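Temps de lecture : 2 min

Bac de rangement Koltby, petit modèle : mon avis après quelques mois

Acheté en avril, chez Otness, pour en finir avec les crayons qui traînent partout. Je voulais un truc simple. Un bac, pas de compartiments, pas de couvercle à clipser, rien à monter. Le Koltby c'est exactement ça. Plastique translucide, bord arrondi, on jette tout dedans le soir et basta.

Les plus d'abord. Il se lave sous le robinet, les traces de mine grasse partent avec un peu de savon. On devine les couleurs à travers, donc on retrouve à peu près ce qu'on cherche sans tout renverser. Il tient bien sur la table, même à moitié vide. Et le bord ne coupe pas les doigts, j'avais eu le problème avec le Flesteso, rendu au bout de deux semaines.

Les moins. Les mines. Dans un bac sans séparation les pointes se cognent et moi je taille long, donc casse. Les gros crayons gris finissent toujours au fond et salissent les autres. J'ai fini par mettre un bout de feutrine, ça aide un peu. Autre chose, les crayons courts disparaissent sous les longs, et à la fin on vide tout sur la table quand même. Ce qui est un peu bête pour un rangement. 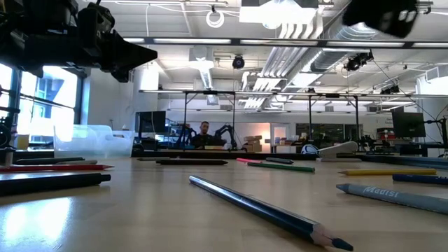 Est-ce que ça vaut le coup si on a déjà un pot à crayons ?

Tout dépend de la longueur de vos crayons : pour des crayons neufs le pot suffit largement, pour des bouts usés et des craies le bac est bien plus pratique.

Côté contenu, chez moi c'est le bazar. Des crayons de couleur taillés très pointu, un rouge, un jaune, un vert, des noirs, et puis des craies grises, dont une grosse marquée Madisi. Je mélange tout, je sais, il faudrait pas. Les crayons vernis supportent bien. Les craies beaucoup moins, elles laissent une poussière grise qu'il faut essuyer, sinon la feuille d'après est foutue.

J'ai essayé aussi la trousse à rouler Beneš, prêtée par l'atelier. Très jolie, pointes protégées, mais il faut remettre chaque crayon à sa place et je tiens pas le rythme. Au bout de deux soirs tout était de nouveau sur la table. Pour les gens soigneux, oui, sans hésiter. Pour transporter aussi.

Sur la taille : le petit modèle me va. Le grand prend trop de place et on fouille encore plus. Si vous avez vraiment beaucoup de materiel prenez plutôt deux petits, un pour les secs, un pour les gras. C'est ce que je vais faire je pense, le deuxième est dans le panier.

Détail agaçant, l'étiquette collée sous le bac. Colle infernale. Eau chaude, huile, il en reste encore un coin qui accroche la poussiere.

Note : bien pour le prix, je rachète. Avec feutrine au fond.

Publié le 2025-11-14

Contact | © Tous droits réservés | Haut de page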